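Category: Hardware & Purchasing | Tags: grippers, budget, small parts, home tasks

Re: [handheld-list] spares and second set, need numbers by tonight

All, quick one, typing between calls. Hanna asked what the jewelry work looks like before she signs anything so three stills below, then my answers to her.

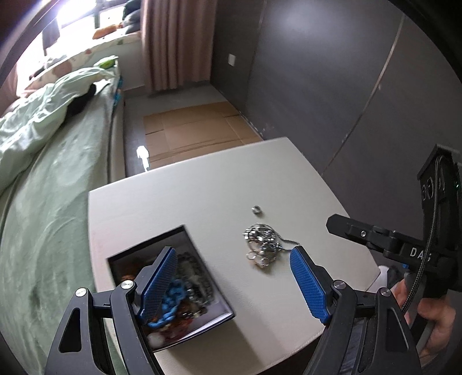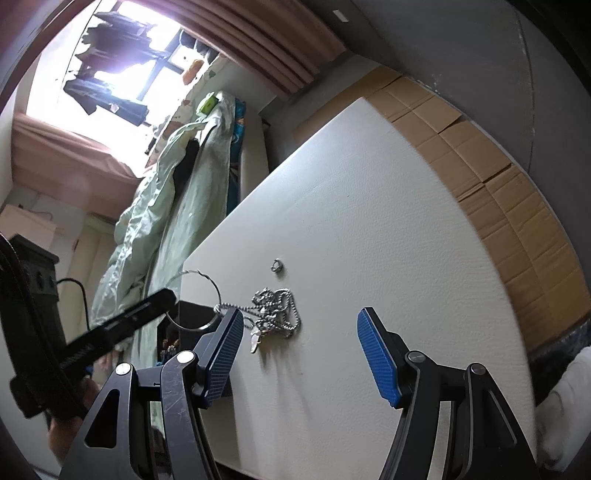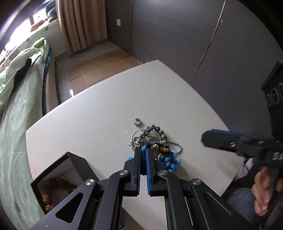

Jewelry sorting, bedroom setup. Small silver ring near the other pieces in all three.

Hanna Wysocka wrote:
> I have 2,938 left in the equipment line until the end of
> February and three people asking for it. Stepan, your request
> says "grippers, pads, misc." That is not a request.
> What exactly do you want, how many, and what happens
> if we buy none of it? Also why can't you share
> one set with Tariq's group. Also, is Cletar still the only
> vendor or did anyone call Lundari back.

OK in order.

What we want: one more matched pair of handhelds, plus finger pads, plus a small box of pivot hardware. Pads are the blue textured ones, same as now. Want 6 sets. Chains and little rings are hard on our schedule, not the pads so much, but a pad swap in the middle of a session costs us 15 minutes every time and we never have a clean set on hand.

Pivots: Anitha wants spares in the drawer before anything else gets bought. Agree with her. Cheap, and the lead time is silly.

If we buy none: we keep going on what we have, slower. One unit down means the two-handed tasks stop. Single gripper stuff can continue. The tangled necklaces are the ones I would lose first and thats most of what is left on the Wullness list.

Sharing with Tariq: tried it in the fall. Things came back with different pads and a cable missing, no blame, but we spent a morning sorting it out. He can have ours on the off weeks if he wants, evenings too. I just don't want to plan around it.

Vendor: Lundari called back. They quote 90 days. Cletar is quicker but won't split a pad order, so its either the full carton or nothing. Evaristo was going to ask Demchenko about the carton, Evaristo did you?

Not asking for: new tables, lights, a rack, any of the stuff from the wish list doc. The white board works fine. If theres money left put it on more trays and props, we want more kinds of beads and thinner chains. Those come out of petty cash anyway I think? Hanna pls confirm.

Priority if you have to cut: pivots, pads, then the pair. Would rather have parts for what we own than a third pair with no spares.

Will send the actual quote as soon as Cletar fixes the shipping line, they had us at the wrong adress again.

Stepan

3 comments

Tariq Satti
Cable was in our bin, sorry. It's on your shelf now. Fine with off weeks, and put us down for half the pads if it has to be a carton.

Evaristo Tovar
Asked Demchenko this morning, no answer yet. Will try again after 4.

Anitha Nadar
Please order the pivots separately so they don't wait on the pair. Petty cash for beads is yes as far as I know, it was last time.

Contact the list owner | Copyright the list members | Back to top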